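Clondton Reusable Container Pilot
Progress report to the funder, second period
7/22/19

The pilot supplies lidded plastic containers to takeout counters in Clondton and collects them for washing at the Canska site. At the end of the period 16 counters were enrolled, against a target of 16. Stock in circulation stands at 400 sets.

Return rates are steady at the downtown counters and lower near the bus depot. A second drop-off bin was placed at the depot in July.

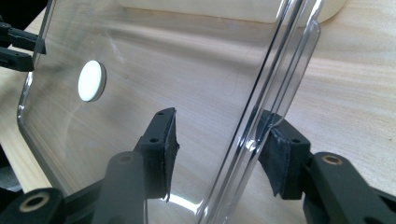

Clear plastic with rounded corners and a raised rim.

Washing is contracted to Gromota. The rinse cycle was lengthened after residue was reported on sets used for oily food. Water use per load rose and will be charged to the contingency line.
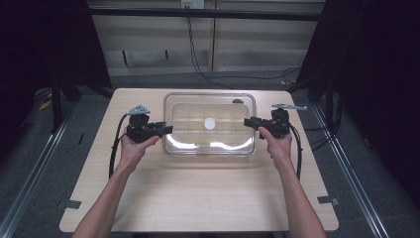
Agbenyega asked in written comments whether the longer cycle could be limited to sets returned by the fried food counters. Sorting at intake would be needed, and the labor cost has not been priced. A quote is due next period.

Inspection withdrew 41 sets from use, mostly for warping at the rim. Replacement sets are on order. Spending is within budget except for transport, where 2 extra van runs were made to cover the depot bin.

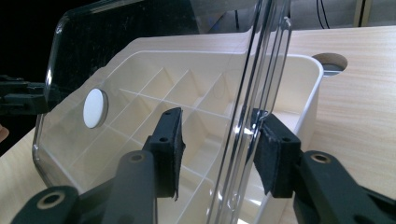

Prepared by: Project Coordinator, Clondton Reusable Container Pilot

Work planned for the next period: price intake sorting, renew the Gromota contract, and revise the depot collection schedule.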